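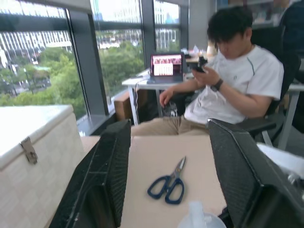 Schere auf Karton, links die weiße Box mit dem Metallverschluss.

Im Büro von Illetti wird seit dem Morgen umgeräumt. Die kleine Firma verkauft Aufbewahrung für Haushalt und Arbeitszimmer und zieht im Mai nach Vurport. Die Inhaberin packt selbst, ihr Vertrag für die alten Räume läuft noch 4 Wochen.

Was zuerst in die Kisten kommt, hat sie vorher festgelegt. »Muster, dann Papier, dann alles, was an der Wand hängt«, sagt sie. »Die Schreibtische bleiben bis zum letzten Tag stehen. Es muss ja weiter gearbeitet werden.« Für die Bestellungen reiche ein Tisch mit einem Laptop, der Rest könne weg.

Die weißen Boxen mit Flechtmuster gehören zum Sortiment, und sie benutzt sie auch selbst. Früher habe sie für Kleinkram Kartons genommen. »Nach dem letzten Umzug standen 15 davon im Flur, und auf keinem stand etwas drauf. Ich habe zwei Wochen lang den Locher gesucht.« Den Verschluss vorn am Deckel wollte sie anfangs weglassen, aus Kostengründen. Ein Kunde aus Lonow bestand darauf, seitdem ist er geblieben.

Beim Werkzeug ist sie sparsam. Eine Schere, ein Filzstift, Klebeband. Ein Cuttermesser kommt ihr beim Auspacken nicht mehr ins Haus - sie hat damit einmal durch den Karton in einen Stapel Leinenbezüge geschnitten. »Mit der Schere geht es langsamer. Ich lege sie immer auf den Karton, an dem ich gerade bin, und immer geschlossen.«

Leere Kartons faltet sie flach und hebt sie auf. Die Spedition Caputo nimmt sie nach dem Umzug zurück, wenn sie trocken und ohne Klebereste sind. Für 30 Stück gibt es eine kleine Gutschrift. »Davon wird man nicht reich, aber ich muss sie nicht zum Wertstoffhof fahren.«

Und die Pausen? Die gebe es, sagt sie, jeder setze sich hin, wenn er wolle, und schaue auch mal aufs Telefon. Einen Plan dafür hat sie nicht gemacht. Am Nachmittag will sie noch das Regal mit den Stoffmustern ausräumen.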